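Shipping a ceramic table lamp, box inside a box or one thick box?

Posted by Melati Tuhumury

I sold a ceramic table lamp to a buyer in another state and I have to get it out by Wednesday. The base is 20 inches tall with a round belly and a narrow neck. The shade is fabric on a wire ring and comes off. The buyer paid $91 for it plus shipping, so I don't want to spend half of that on packing supplies.

I have one heavy box from a Zulmont space heater that fits the base with a couple of inches to spare on each side. I also have a roll of bubble wrap, a stack of newspaper and half a roll of tape. My sister says I need to double box it or the carrier won't pay a claim. Is that true? And can the shade go in the same box as the base? I have never shipped anything bigger than a book.

Ekrem Erdem
Member, 281 posts

Double box it. Whether the carrier pays a claim depends on their packing rules, so read those on their site before you buy insurance. Some of them want to see a certain amount of padding on every side and will ask for photos of the packing if something breaks. Take a few before you close each box.

For the base, do it in this order:

Take out the bulb and the harp. Wrap the harp on its own in newspaper and tape it so the finial doesn't wander off. Coil the cord and tie it with a twist tie. Don't leave the plug against the ceramic, because the prongs will chip the glaze. Put the plug in an old sock.

Fill in the neck first. The neck is where these break. Wrap it with bubble wrap until it is as wide as the belly, so the whole thing ends up close to a cylinder. Then wrap the full length two or three more times, bubbles facing in, and tape it.

Put that in your heater box and fill every gap. Close the flaps and shake it. If you feel it move, open it and add more. Then that box goes in a bigger one with at least two inches of padding all the way around, including underneath. People forget underneath.

Newspaper is fine between the boxes if you crumple it tight. Flat sheets do nothing. Wear old clothes, the ink gets everywhere.

The shade should go in a separate box. It weighs almost nothing, but anything that leans on it will dent it. If it has to travel with the base, put a sheet of cardboard between them.

Tõnu Strazds
New member

I just used one box and lots of tape and mine got there okay. It was a smaller lamp though. Raudsepp Hardware sells boxes if you have one near you.

Fiachra Hanrahan
Member

Agree with Ekrem on most of it. I packed glass and pottery for a consignment shop called Clandanen for a few years, and I would only add some things about the boxes.

Don't trust the heater box just because it is heavy. Press on the corners. If they are soft, or if there is a crease across one of the sides, use it for the inside box only and buy a new one for the outside. A used box has already lost some of its strength, and damp makes it worse, so don't store it on a garage floor.

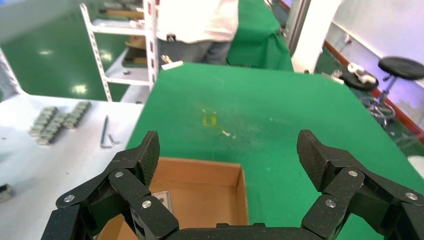 Tape the bottom before anything goes in. Run one strip along the seam and one across each end, with a few inches going up the sides. Work on a table if you have one big enough, with a mat over it, like the green one under the open brown box in the photo, so you don't have to bend down or scratch the tabletop with the tape gun. Leave the top open until you have done the shake test with your hands pressing the flaps down.

Weight matters too. Under 30 pounds most plain boxes will do. Over that, look for the round stamp on the bottom flap, which gives the limit.

I used Flestuvico paper tape at the shop and it held well in the cold. Regular clear packing tape is fine. Masking tape and duct tape are not.

Melati Tuhumury

Thank you all. I pressed the corners and two of them are soft, so the heater box is going on the inside. I'll get a bigger one tomorrow morning. Fiachra, does the cord need to be wrapped separately, or is the sock enough?

Fiachra Hanrahan

Sock is enough. Lay it along the neck where there's more room.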